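Gredo: progress report to Nendside
Tue 22 June

We have a game. It starts, it can be played, and on most days it can be quit without the help of the task manager. Our last report promised a vertical slice by the end of spring, and the slice exists, though it came out wider than it is tall. What follows is where your money has gone and what we'd like to do with the rest of it.

Milestone 3 was the full kitchen level with all its puzzles. It is done apart from the drain, which still sends the player to the main menu. We've looked at this long enough that half the team now wants to keep it. The other half has a bug ticket open, and the ticket will win.

Milestone 4, the save system, is finished and tested. The first version saved everything, including whichever mistake you had just made, and restored it faithfully every time. The new one keeps three slots and asks before it overwrites.

Milestone 5, the controller support, is late. We had planned on two weeks and have used five. Menus were the trouble: they were drawn up for a mouse by people holding mice, and a thumbstick wanders through them like a tourist. The options screen has been rebuilt from nothing. The inventory is next, and we expect to close this one before the next payment falls due.

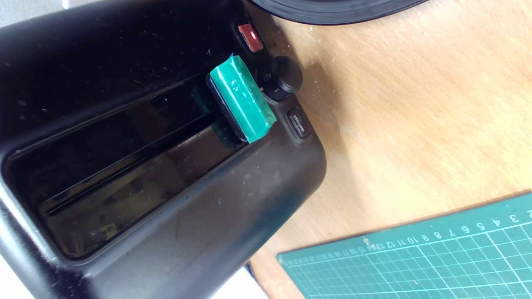 The kitchen props have been the pleasant part of the quarter. In Gredo the player is two inches tall, so every household object has to hold up as a building, and our early ones looked as if they had come straight from a showroom. They were spotless. The artists now work from things that get used, and the rule on the wall is that glossy black plastic must have crumbs on it. A toaster with one long slot turns out to be a very good canyon: dark shiny walls, a raised rim to walk along, and a pair of thin rails down the inside that any player will try to balance on. We've built the second chase around that. The dust specks cost us a little frame rate and we're keeping them.

Playtesting ran over two rounds with Zistico, who recruited 155 players and sent back 2,376 comments. We read them all. A large share concern the jump, which was described as "floaty" and as "like lead," frequently by people in the same session. We changed it slightly and told everyone it was fixed, and the second round liked it better. More usefully, the median player finished the kitchen in 45 minutes, against the 15 we had guessed when we wrote the pitch. Some of that is the drain. The rest is people enjoying themselves or being lost, and we've added two signposts to find out which.

Budget: we are slightly over on art and under on audio, the second only because the composer hasn't billed us yet. Esposito, the studio doing our console port, has held its quote from last year, and we would like to sign before it has second thoughts. The travel line is untouched. We didn't go anywhere.

Risks, in the order they keep us awake. The engine update changes how lighting is baked, and we'll stay on the old version until launch unless a console maker makes us move. The garden level is still mostly grass. Translation hasn't been booked, and the script keeps growing because the moth is fun to write for.

We're asking for two things. Please move the garden milestone back by a month and bring the audio milestone forward to fill the gap; the total stays the same. And please let us know by the end of next week whether you still want a public demo in November, as the demo build needs its own ending and at present it has the drain.

The current build and the updated schedule are in the shared folder. Use the keyboard.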